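3.2 Cell set-up and upkeep

The tabletop cell at Karnandale was built for single-object pick and place. It has one arm and one gripper over a wide table with a low black border. A camera in a fixed position covers the workspace, and its view is used both for logging and for checking that the object has been put back on its mark before a run starts.

We kept the upkeep routine short so that one person could do it before the first run of the day. The gripper is opened and closed 3 times with nothing between the fingers. The arm cable is then checked along its loop for rubbing, with the arm parked at the side of the table. If the outer jacket shows wear, the cable is moved by one clip and the position is written in the log.

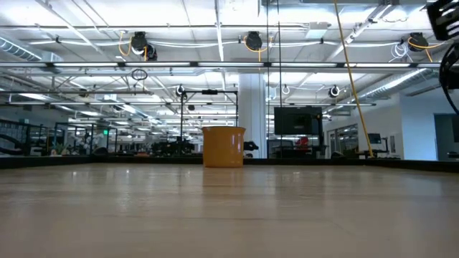
Figure 4. The workspace with a single pot placed near the far edge of the table and the ceiling lights reflected in the surface.

Glossy surfaces caused most of the lost time in the first weeks. Reflections on the tabletop were sometimes picked up by the Plerna detector as part of the object, and the grasp point was then set too low. Dexter Pruitt changed the detector settings in November and added a mask for the strip of table along the border. The lights were left as they were, as other cells in the room depend on them.

Camera position is checked every Tuesday against 8 reference points on the border. A shift of more than 3 mm at any point means a full recalibration, using the method set out by Stüber for the older Ambrose cell. The table is wiped before the check, and the bolts on the arm base are tightened afterwards.

Gripper pads are changed every 200 runs. We first tried to judge the pads by eye, but two operators seldom agreed, and a fixed limit was easier to keep to. Over the whole study the cell completed 1469 runs. Stops were entered in the Poment log under one of four headings: cable, gripper, camera or detector. Runs that were stopped by hand for any other reason are left out of the tables in Section 4.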